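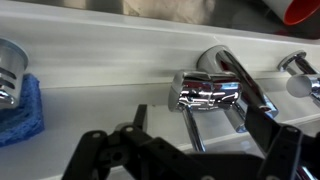

FAQ locataires – Résidence Starville
Mise à jour : 24 mars 2022

Calcaire, robinets, pression, eau chaude. Les questions qui reviennent tout le temps. Lire avant d'appeler svp, on est 2 au bureau.

L'eau est très calcaire, c'est normal ?
Oui. Tout le quartier est pareil. Pas dangereux pour la santé, pénible pour le reste.

Comment enlever les traces blanches sur le chrome ?
Vinaigre blanc tiède, chiffon doux, laisser agir, rincer, essuyer. Pas de javel. Pas d'éponge qui gratte, ça raye et c'est définitif. Et jamais javel + vinaigre ensemble, vapeurs toxiques !!

Presque plus de pression au lavabo, que faire ?
Dévisser le mousseur au bout du bec (à la main, ou pince avec un chiffon autour). Tremper une nuit dans le vinaigre. Remonter avec le joint. Si toujours rien : nous écrire, préciser eau froide, chaude ou les deux.

Le robinet goutte. C'est pour qui ?
Joint usé = locataire (entretien courant). Robinet en fin de vie = propriétaire. En cas de doute, envoyer une photo avant d'acheter quoi que ce soit. Les factures envoyées après coup sans accord ne sont pas remboursées.

Je peux changer le mitigeur moi-même ?
Oui avec accord écrit. Garder l'ancien, il doit etre remonté au départ si on vous le demande.

Qui intervient pour la plomberie ?
Novadex. Contact : Ezequiel Cordero. Passer par le bureau d'abord, sauf fuite importante.

Grosse fuite, je fais quoi ?
Couper l'arrivée générale (placard de l'entrée, vanne quart de tour). Prévenir le voisin du dessous. Puis astreinte Novadex, numéro affiché dans le hall. Ensuite seulement l'assurance.

Combien coûte un déplacement pour rien ?
76 euros, refacturés. Absence au rendez-vous comprise.

Délai pour une réparation non urgente ?
14 jours en général. Plus long en novembre à cause des contrôles de chauffage, désolés d'avance.

Le lavabo s'écoule mal ?
Cheveux, neuf fois sur dix. Démonter le siphon, bassine dessous. Évitez les déboucheurs chimiques, ils abiment les joints.

Un adoucisseur collectif est prévu ?
Devis demandé à Kabbaj, pas encore recu. Vote à la prochaine AG des copropriétaires.

À qui écrire ?
Nerea Casado, bureau du rez-de-chaussée, ou mot dans la boîte aux lettres. Mettre le numéro d'appartement, merci.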